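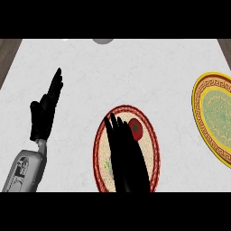
Our simulated kitchen, with tomato. The other hand is on its own schedule.

I joined the evening robotics class at Hadness because I wanted to build something with wheels. It's now April, I have built nothing with wheels, and I spend my Wednesdays trying to persuade two black hands to move a tomato from one plate to another inside a computer.

The class project goes like this. Each team gets the same simulated robot, the same marble table and a list of chores. You write the control code, you run your chore 106 times with the tomato starting in a slightly different spot every time, and the simulator gives you a score. Our chore is "red plate to gold plate." The team next to us got a drawer, and they won't stop talking about it.

I'm on a team with Teodor Hägglund, who did the arm motion, and I did the grasping, so you can guess whose part is the problem. His arms go where they're told. My hand arrives over the plate with its fingers out like someone about to play the piano, stops just short of the tomato, and thinks. Sometimes it thinks until the timer runs out.

We call the project Brovon, which was a typo in a folder name in week two and was never worth fixing.

For a while I blamed the tomato. It's round, it's slick (the friction value was set by somebody who has strong feelings about tomatoes) and it sits on a plate with a lot of other business going on. Our first version of the code looked for "the thing on the plate," and the plate also has something green on it, so the robot spent two entire class sessions being very interested in salad. We switched to looking for red. The plate has a red border. You can see where this went. For one glorious run the hand reached for the rim with total confidence and I got a congratulatory message from the part of my code that checks for success, which I had also written.

Then we tried color plus shape, and the score went from 6 to 74 successful runs in one evening. I was unbearable about this. I told my sister. I told a man at the bus stop who had asked me what time it was.

The left hand is a separate matter. It has no job in our chore, so I gave it a "rest" position by typing in joint angles until it stopped hitting the table, and the position I ended up with is a hand straight up in the air, like it knows the answer. Teodor wants it changed before the demo. I think it gives the robot a bit of personality, and also I've lost the notebook page with the angles on it and I'm scared to touch them.

What's left on our list: slow the fingers down at the end, make the thumb close at the same time as everybody else, and figure out why the tomato occasionally leaves the table at a speed I associate with baseball. Teodor suspects the contact settings. I suspect Teodor. We're going to rerun the whole batch with his settings and then with mine, and the loser buys the noodles.

The drawer team got theirs open last week, by the way. They haven't managed to close it.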